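Short Course in Pantry and Stockroom Practice
Unit 4: Keeping Boxed Snacks and Cereals on Open Shelves
Handout prepared by Yaowalak Chantharasri

Please read this handout before the practical session and bring it with you. In Unit 3 we spoke about cans and jars, which are heavy but behave well. In this unit we speak about cardboard boxes: snack bars, oat bites, breakfast cereal. They are light, they come in many flavours of one brand, and they are the goods that most often get mixed.
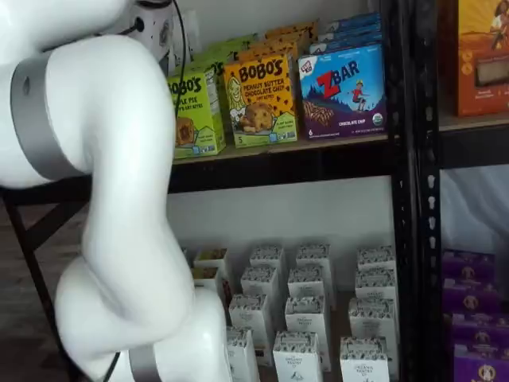
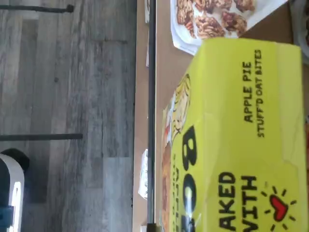
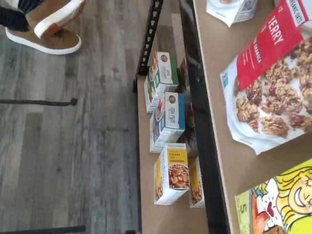

4.1 Why boxes are more difficult than they look

A can has its label all the way round. If you turn it, you still see some part of the name. A box has one good face, two narrow sides which sometimes carry the name, and a back which is mostly small print. If the box is put on the shelf with the wrong side to the front, the person who is looking for it must take it out, turn it, and put it back. When this happens many times in one morning the whole row moves and becomes crooked.

There is also the matter of flavours. A company will often sell the same product in four or five flavours, and the boxes have the same size, the same letters and the same style of drawing. Only the colour and one or two words change. A tired person sees the brand and stops reading. In my first year in a stockroom I sent out a whole order of peanut butter where the customer had asked for apple, and one of their children was allergic to peanuts. The parent read the box in time. I still think of it when I am packing.

So the first rule of the unit is: read the flavour, not only the brand. Read it aloud if you are alone, it helps.

4.2 Facing

"Facing" means that the front of the product looks toward the person who stands at the shelf. The words must be upright. The front edge of the box should be level with the front edge of the shelf, or a finger behind it. Please do not let it hang over the edge, even a little, as sleeves and bags will catch it.

Put one flavour in one row, going from the front to the back. Behind the front box should be only boxes of the same kind. This is called a "true row". The opposite is a "false row", where the front box says one thing and behind it stands something else, often another flavour which somebody did not know where to put. A false row is worse than an empty place. With an empty place we know that we have to order. With a false row we believe that we have stock, and we have not.

To check for a false row, do not only look from the front. Stand to one side, or for a low shelf look from above, and follow the tops of the boxes with your eyes to the back. Differences in height or colour will show you the stranger.

4.3 The order of flavours

There are several ways to decide which flavour stands beside which. In this course we use the following.

Keep one brand together, and inside the brand keep the flavours in a fixed order from left to right. The order can be alphabetical or it can be by how fast they sell, but it should be written down on the shelf plan.

Keep products with nuts at one end of the brand and products without nuts at the other end, as far as the shelf allows. Remember that this is only a help for the person who picks. It does not replace reading the ingredients, and many products without nuts in the name are made on the same equipment as products with nuts.

If two neighbours have nearly the same colour, separate them with a third one. Lime green beside dark green is a mistake waiting for a busy day.

4.4 Upper and lower shelves

The shelf at chest height is for what is taken most often. The lowest shelf is for what is heavy or what is taken seldom. Boxed cereal is light, so in principle it can go quite high, but small boxes on a high shelf are difficult for shorter people to read and to reach. I am a short person myself and I have strong feelings about this.

On a low shelf people look down on the goods, so they see the top and not the front. For small cereal boxes on a low shelf we have two possibilities. Either we stand them upright and put a label on the shelf edge, or we lay them down with the large face to the ceiling. Both are accepted in the practical session. Please do not mix the two ways in one row.

Bags and pouches should not be laid on top of boxes. They slide, and the boxes under them lose their shape. Give the pouches their own place, or stand them in a shallow bin. We use the Grurum bins in the training room, the low ones, but any bin with a straight front will do.

4.5 The shelf board

Metal shelving normally comes with a board of wood or pressed wood, and some people cover it with a sheet of cardboard. A cardboard cover is pleasant to work on, the boxes slide softly and do not get scratched. It has some weak points, however. It takes up moisture. It hides crumbs under it. When its corner curls up, the front row leans backward. If you have cardboard on your shelves, lift it when you do the monthly clean and change it when it will not lie flat any more.

For wiping the boards and the uprights use a damp cloth with a little Clenar, and let everything dry before the goods go back. The slots in the uprights collect dust, and a dry paintbrush is the best tool for them. Never spray toward the boxes. Spray on the cloth.

4.6 Creased and crushed boxes

Not every damaged box is a loss. We use three words in this course.

"Creased": the cardboard has a fold or a soft corner, the flaps are closed, and the packing inside is whole. It can stay on the shelf. Put it at the front so that it goes first.

"Crushed": the box has lost its shape and will not stand by itself. Open it and look at the inner bags. If they are sealed, the bars or bites can go to the staff table or be given out singly, with the flavour and the date written on a card next to them.

"Open": an inner bag is torn. The contents are thrown away, and the product is written in the loss book.

When you put things out on a plate or tray, keep the empty box near it until the plate is finished. People will want to know what they are eating, and the box is the best answer. Please do not fill up the plate with a second flavour.

4.7 Dates and rotation

You know already the rule "first in, first out". For boxes I prefer that you think "first to expire, first out", as a late delivery can bring an early date. New boxes go in from behind. If you can not reach the back of the shelf, take out the old boxes, put the new ones in, and then return the old ones to the front. It is slower. There is no shortcut that I can recommend.

The date on a snack box is often printed on the top flap or on the bottom, in pale ink, and the order of day and month is not always the same between brands. If you are in doubt, take the earlier reading.

4.8 A worked calculation

The storeroom at Onholm, where some of you will do your placement, gave us its figures for one September. In that month it gave out 1,116 single bars. The supplier packs this bar in outer cartons of 24. How many cartons are needed to cover a month like this one?

1,116 divided by 24 is 46.5, so we must order 47 cartons. From the last carton 12 bars will remain, and they go to the front of the row in the next month.

Now suppose that 17 cartons are still on the shelf when we are counting. Then we order 47 minus 17, that means 30 cartons. Check also the space. If the bay holds only 28 cartons, the 17 old ones leave room for 11, and the order must come in several deliveries. Students forget this step very often. Please draw the bay on paper first and write the number of cartons on each level.

4.9 Practical session

You will work in pairs. Each pair receives one bay of shelving with mixed goods and one shelf plan. Bring closed shoes with a good sole, as we will be carrying and bending. Tie back long hair and remove bracelets.

Clear one level at a time on to the table. Wipe the board. Sort by brand, then by flavour, then by date. Load the shelf from the back. Face the front row. Then change places with another pair and check their bay for false rows, wrong flavours and boxes over the edge. Write what you find on the sheet, in full words, and sign it.

You may talk during the work, but when your partner is counting, please be silent.

4.10 Words for this unit

Bay: one section of shelving between two uprights.
Upright: the vertical post with slots, on which the shelves hang.
Facing: turning the front of the product to the person at the shelf.
True row: one product from the front to the back.
Outer: the big carton in which several retail boxes are delivered.
Loss book: the notebook where we write what was thrown away, and the reason.

Reading for next time: the chapter on dry goods in the Trương workbook, up to the part about flour. Unit 5 will be about bags and pouches, so please bring one empty pouch from home, any size, clean inside.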